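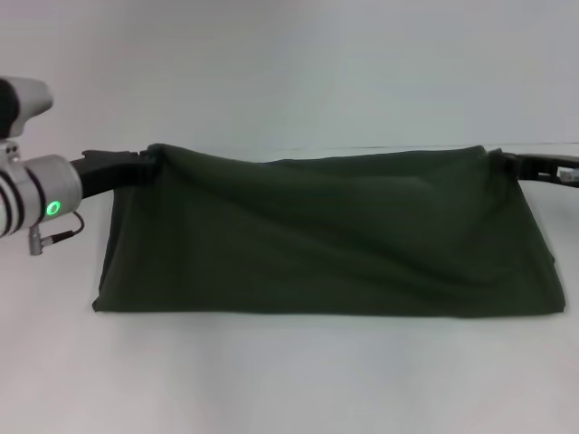

Folding afternoons are back

The nights have drawn in, the heating is on, and once again the back room is filling up with table linen. Those of you who came along in July will remember the heap we started with, and I'm happy to report it has grown! Thanks to a very generous clear-out at the Wikano tearooms we now have over 200 cloths and napkins to sort, press and fold before the holiday suppers begin, most of them in greens and creams, and a few in a shade of mustard I've become rather fond of.

Sidra Rana has kindly offered to show newcomers her way of doing it. Take the cloth by its two top corners, let the bottom edge rest on the table, and pull gently until the top is nearly straight. Give it a moment to hang, smooth the creases down with the flat of your hand, and only then bring the edges together. It does slow you down at first - I was hopeless for a good half hour - but the stack sits so much better in the cupboard afterward.

We meet on Friday, December 2, 2016, right after lunch, and you're welcome for as long or as short a time as you like. Essam Hajji is bringing his spiced cookies again. If you have a spare iron, please put your name on it, as we ended up with two lookalikes last time and I'm still not sure I took the right one home.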